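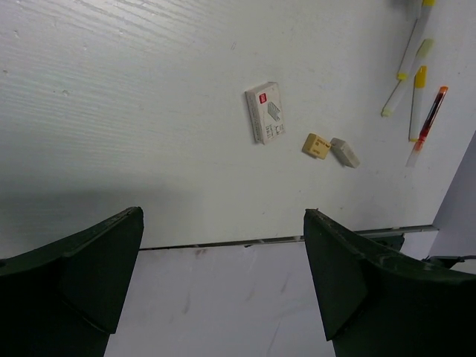
Dulon Bench
Planning and perception software for two-arm tabletop cells
Version 2.6, released 11/08/2024

Dulon Bench runs sorting and placement tasks on small arms that share one table. It takes in the camera views, keeps a list of what is on the table and where, decides which arm should handle each item, and sends joint targets to the arm controllers. It is sold by Tranen as a license per cell. Arms, cameras and grippers are not included.

The software is meant for small, mixed items: erasers, pens, cartons, caps, blister packs, loose hardware. If your parts always arrive in the same place and the same orientation, a taught program will do the job for less money.

Main functions

Object list. Each item on the table gets an entry with a position, an outline, a height estimate and a class name. Entries stay in the list when an arm passes in front of the fixed camera. They are marked stale until the item is seen again, and the planner will not grasp a stale item without a fresh view.

Wrist and fixed views combined. The fixed camera sets the overall layout. The wrist camera corrects it once the gripper is near the item. The open fingers take up a good part of a wrist image, so each gripper model has a mask that tells the detector which pixels to ignore. Masks can be redrawn in the setup screen when fingertips are changed.

Close neighbors. Items lying almost against each other, like the two erasers in the wrist view at the top of this page, are split into separate entries before a grasp is chosen. The grasp planner, Prodska, then looks for finger positions that clear the neighbor. If it finds none, it can plan a short push first. Pushes are off by default and are enabled per class.

Clear and pale objects. Translucent pen barrels and white cartons on a white table give weak edges. The detector has a low-contrast mode that uses shadows and caps as extra cues. It is slower than the standard mode. We suggest turning it on only for the classes that need it.

Arm assignment. Both arms are planned together. Each item goes to the arm that can reach it with the shorter move, unless that move crosses space already reserved by the other arm. Reserved space is drawn in the viewer and can be logged.

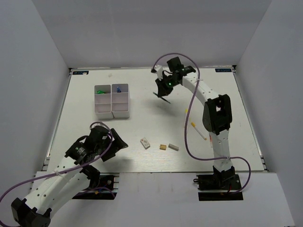

CELL LAYOUT

Dulon Bench expects a flat work surface with a known outline. Walls and panels are entered as planes. Storage bins are entered as fixtures, and a bin with dividers is entered with each compartment as its own target, so a task can say which compartment a class belongs in. A fixture library with common shapes is included, and your own can be loaded as STL files.

Cables are handled with a keep-out tube around each arm. The tube follows the links and has extra slack at the wrist and elbow. If your cables hang in a loop, increase the slack value before the first run and check it in the viewer with the arms at full reach.

Calibration

The calibration wizard covers the fixed camera, the wrist cameras and the arm bases. You will need the printed target that comes with the license. Run the wizard again after any camera is moved, an arm base is unbolted or a gripper is replaced. A quick check is available from the main menu. It compares known fixture corners with the current image and reports the offset without changing anything.

Writing tasks

Tasks can be built in the task editor or written in Python. Both produce the same file. A typical sorting task names the classes, the target compartments and what to do with an item that doesn't match any class. Unmatched items may be left in place, moved to a reject area or held for an operator.

New classes are added by placing the item on the table, capturing views in several orientations and confirming the outlines.

Simulation

The same task file runs in the included simulator. It checks reach, arm-to-arm clearance and fixture contact. It does not model soft packaging or slipping, so grip settings still have to be set on the real cell.

Supported setup

Arms: up to 2 per cell
Cameras: up to 4 per cell, wrist and fixed combined
Grippers: parallel jaw, electric
Operating system: 64-bit Linux
Interfaces: ROS 2, Python, Hordiienko serial bridge

Known limits in this version

Items stacked on top of each other are detected as one entry if the upper item covers most of the lower one. Handover between arms is not supported. The class editor does not yet allow one item to belong to more than one class. A fix for slow viewer startup is planned for April.

Ordering and support

The license includes the planner, detector, simulator and calibration target. Source access for the driver layer is available on request.

Sales: Yevdokiia Lytvynenko
Integration questions: Stepan Tkachuk
Documentation: Drahomíra Zeman

Please have your arm model, gripper model and a sketch of the table ready when you write.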